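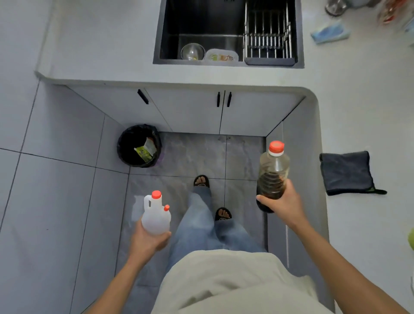 Recording two-handed demonstrations with a head-mounted camera

These notes cover the recording stage of the Clelum build, a two-arm kitchen helper that Deepak Upadhyay and I are assembling in the workshop at Brzozowska. The arms learn from video of a person doing the same job by hand, so the recordings have to be finished before any training starts.

Setting up the camera

Fit the camera to the headband and tilt it down until your hands are in view with your elbows bent and held close to your sides. Tighten the tilt screw, nod a few times and check the angle again. Ours slipped until we put a rubber washer under the bracket.

Set the camera to 60 frames per second and lock the exposure while facing the worktop. White cupboard doors and a black sink in one shot will make automatic exposure hunt, and the training script treats each change in brightness as a new scene.

Choosing the items

Start with containers of different shapes. A jug with a moulded handle and an upright bottle make a useful pair – one is cradled or held by the handle, the other needs a full wrap of the fingers. Clear plastic is hard for the depth estimate, so include some from the first session. Leave caps on.

Recording a clip

1. Stand still with both hands in view and start the camera.
2. Pick up one item in each hand.
3. Hold both out in front of you for a slow breath. The script takes its grip labels from this pause.
4. Put the items down in a new place, then stop the camera.

Keep each clip to 7 seconds or less. Looking down is fine, and the floor and your own feet do no harm. Quick head turns do, as blurred frames are thrown away.

Sorting the clips

Copy everything to one folder and run the Jinanley sorting script with the blur limit at 200. Our first batch came to 639 clips. Check the rejects by eye before deleting them, as the script is hard on glass bowls and metal lids.

Howard Blackburn's wiring notes for the wrist joints are on a separate page. The grip label format changed in June, and older label files must be converted before they will load.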